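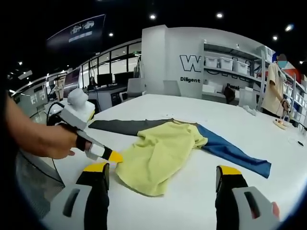 Last modified: January, 14:20

3.2 Garment mix and the handling of second-hand stock

Clothing donated to rural reuse shops reaches the sorting table in mixed loads. A single bag may hold knitwear, trousers, children's clothes and household linen, and the sorter has to separate these before any judgement on condition can be made. Earlier work on textile reuse has mostly dealt with large urban depots, where loads are weighed on arrival and graded on a belt. Small shops work by hand and keep few written records, so their losses are poorly understood.

The present study followed donated clothing through the shop at Grerkuvdale over one winter season. In all, 3,000 garments were logged. Each was given a paper tag at the table and entered under type, main colour, fibre label and visible wear. Garments with no readable fibre label were entered as unknown and kept in the sample. Shoes, belts and bedding were left out.

Colour was recorded by eye against a printed card. The method follows Khaemba, with one change: garments in which two parts differed clearly in shade were given a second colour code. Such differences are common in trousers and pose a problem for any scheme that allows only one entry. Figure 4 shows a pale yellow shirt lying over a pair of pants, one leg dark charcoal grey and the other a deep blue. Under the single-code scheme the pants would be entered as grey or blue depending on the sorter, and the two entries could not later be matched.

Figure 4. Shirt and pants on a white tabletop. The pants take two colour codes.

Wear was scored on a scale of 1 to 6, where 1 is unworn and 6 is fit only for rags. The scale is that of Mullier, shortened by merging the two lowest grades. Collars, cuffs, hems and seats were scored separately and the worst score was carried forward as the score for the whole garment. This is a harsh rule. A shirt with a sound body and a frayed collar is graded as frayed, although a buyer may be willing to turn or trim the collar. The rule was kept for consistency with the Multetti survey – the only other source with comparable figures for a shop of this size.

Nearly 700 garments were rejected at the table. Staining was the most frequent cause, followed by broken zippers and pilling. Missing buttons were common but seldom led to rejection, as the shop holds a stock of spares. Trousers were rejected more often than shirts at every grade of wear. The difference was largest in dark cotton trousers, where fading along the seams is easy to see and difficult to repair.

A second reading of 60 tagged garments was made by Jannik Weidemann without sight of the first scores. Agreement was good for type and colour and weaker for wear, particularly in the middle of the scale. Most disagreements were of a single grade. They fell mainly on knitted items, where pilling was treated by one reader as surface dirt and by the other as damage. These garments were scored again by both readers together, and the joint score is the one used in Section 4.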